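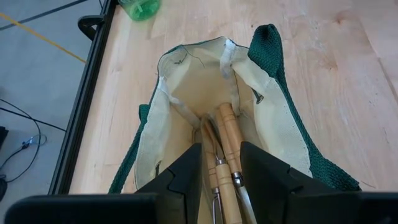
Green bag with strap, open on the table

Visiting Zariņš castle in winter, is it worth it without a car?

Asked 06/10/2022

Hello all. My husband and I will be in Prirkeck for four nights in January and we would like very much to see Zariņš castle. I have read three different travel blogs and each one says a different thing. One says the castle is closed all winter, one says it is open but only the courtyard, and the third one does not mention the season at all.

We do not rent a car, because I don't like to drive on snow. So my questions are these. Is there a bus from Prirkeck that goes all the way up, or do we have to walk the last part? Is one day enough, or should we sleep in the village? And are the tickets sold at the gate, or do I have to buy them before on the internet? We carry only a small bag each, so luggage is not a problem.

Thank you in advance for any answer, also a short one.

3 answers

Accepted answer

I live two valleys away and I have been there in winter four times, the last time this past January, so I will try to answer in your order.

The castle is open in winter, but with shorter hours. They let the last visitors in at 2:30 in the afternoon and it gets dark soon after. The courtyard, the chapel and the lower rooms you can visit. The north tower stays locked until spring on account of ice on the stairs, and this is maybe what the blog wanted to say.

There is a Prerkeo bus from the main station in Prirkeck. It does not go up to the gate. It stops at the bridge in the village, and from there you walk on the old road. On the sign it is written 2000 meters, but with snow please count 45 minutes, and take shoes with a good sole. The castle stands at 1273 meters, so even when Prirkeck has only rain you can find deep snow there. In the morning there are two buses, at 7:50 and at 10:20. I would take the first one. The last bus back leaves at 4:40 and it does not wait for anyone -- I once saw it go from the other side of the bridge.

Tickets: you buy them at the gate. The price was 3375 for one adult in local money, and they accepted only cash. The nearest machine is in the village beside the bakery, and it was out of order on one of my four visits, so better to bring the money from the city.

One day is enough for the castle. If you also want to see the mill and the wooden church, sleep one night.

Comment from the asker: Thank you so much, this is exactly what I needed. We will take the 7:50 bus.

Answer 2

We booked with Tekudix, they pick you up at the hotel and drive up to the gate. It was about 4000 for each person with the ticket included. Nice guide but we had only one hour inside and then forty minutes in a souvenir shop, so it depends what you like. The soup in the village is very good!!

Answer 3

I was there in summer only, so I cannot tell about the snow. It was crowded and hot. I liked more the old town of Prirkeck.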